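Can a Robot Tidy Up Yet? Our Term Project
By Kelechi Ekpo and Tobiloba Oyelaran

I picked this topic because I hate picking things up off the floor, and I figured somebody must have built a machine for it by now. Tobi was more doubtful from the start (he worked a summer stocking shelves at the Fadham store, so he knows how messy a real aisle gets).

We made a list of 20 chores, half from home and half from the shop floor, and sorted them by how much hand work they need. Vacuuming was easy to sort – robots do that already, and my aunt in Kesgate has had one for years. Folding a fitted sheet went straight to the bottom. I can't do that one either!

The middle of the list is where we argued the most. Take a sock on a carpet. You have to see it, get down to it, pinch it without grabbing the carpet too, and then put it somewhere sensible. We gave it a 7 for difficulty out of 10, and Tobi still thinks that's too low. A cardboard box on a pallet got a 2, as long as it's the same box every time.

What surprised me is how much comes down to fingers. I went in thinking it was all about the software, and I spent a whole Sunday reading about grippers instead. Two flat jaws are fine for boxes. For laundry, toys and loose fruit you want something closer to a hand, with joints that bend and tips that don't slip.

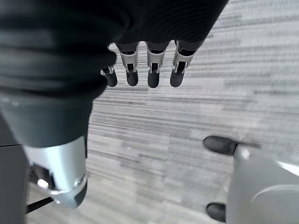
Fig. 1. Robotic fingers with metal linkages and black tips, held over a striped carpet.

So, can they do it yet? My answer is some of it, slowly, in a room set up for them. Tobi wrote "no" in our notes and underlined it. We agreed we'd both pay for one that does socks, and next term we want to try timing people on the same 20 chores so we have something to compare with.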